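Inicio > Opinión > Residuos y mantenimiento

La bolsa también es parte del contenedor

3 Oct 2025
Por Ximena Escobedo

Los pliegos de limpieza de oficinas y talleres dedican páginas enteras a la frecuencia de vaciado y una línea, a veces media, a las bolsas. La fórmula habitual es «bolsas de basura adecuadas al recipiente». Mi tesis es que esa línea produce más gasto y más plástico desperdiciado que cualquier error en las frecuencias, y que debería sustituirse por una especificación medible.

El problema de la capacidad nominal

La capacidad en litros de una bolsa no describe su geometría. Dos bolsas con el mismo volumen declarado pueden diferir en ancho y en largo lo suficiente para que una ajuste en el borde y la otra se hunda con el primer vertido. El litro sirve para comparar precios en un catálogo. Para comprar hacen falta el perímetro de la boca, la altura útil del recipiente y la longitud de solapa que debe quedar por fuera.

Revisé el año pasado los albaranes de un edificio de cuatro plantas gestionado por Serngate. En doce meses se consumieron 1.811 rollos, de dos medidas distintas, para recipientes que en su mayoría eran rectangulares. Ninguna de las dos medidas se había elegido con el recipiente delante. El personal compensaba la diferencia con un nudo lateral o poniendo dos bolsas, una dentro de otra, práctica que en los partes figuraba como «refuerzo».

Aníbal Cusi, responsable de compras del edificio, defendía el sistema con un argumento que merece atención: unificar medidas reduce el inventario y evita roturas de existencias. Es cierto. También lo es que el ahorro de almacén se calcula una vez al año y el sobreconsumo se paga en cada cambio de bolsa – y que solo el primero aparece en su hoja de cálculo.

El espesor como sustituto de la medida

Cuando una bolsa se rasga, la reacción del comprador es pedir más micras. Rara vez se pregunta dónde empezó la rotura. Si empezó en la boca, lo probable es que el plástico trabajara estirado sobre un perímetro excesivo. Si empezó en el fondo, conviene revisar antes la soldadura y la altura: una bolsa corta queda suspendida y soporta todo el peso en la costura. Un aumento de espesor disimula ambos defectos sin corregirlos.

Jérémie Hamel me objetó en una reunión de mayo que medir cada recipiente es inviable en edificios grandes. No comparto la objeción. Los modelos en servicio suelen ser pocos y basta con medir una unidad de cada uno.

El ajuste correcto deja holgura en las paredes y ninguna tensión en las esquinas. En recipientes rectangulares la forma se reconoce a través del plástico. 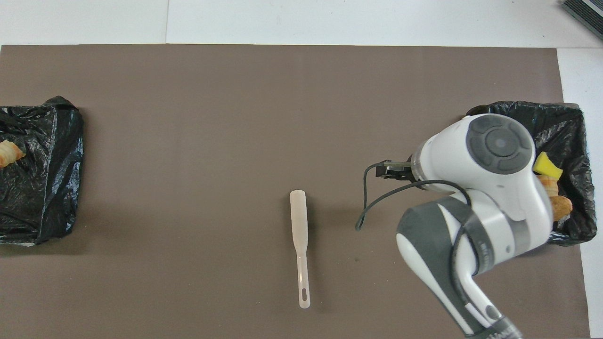 Lo que debería decir el pliego

Propongo cuatro datos por modelo: perímetro de boca, altura interior, solapa mínima y tipo de soldadura de fondo. El espesor iría después, como valor mínimo ligado al residuo previsto. El papel de oficina y los restos de comida no exigen lo mismo, y tratarlos igual encarece el primero para proteger al segundo.

Quedaría pendiente la verificación. Un control en recepción, con cinta métrica y una bolsa tomada de cada lote, es suficiente y puede hacerlo quien firma el albarán. Los lotes fuera de tolerancia se devuelven con cargo al proveedor, condición que ha de figurar en el contrato desde la licitación.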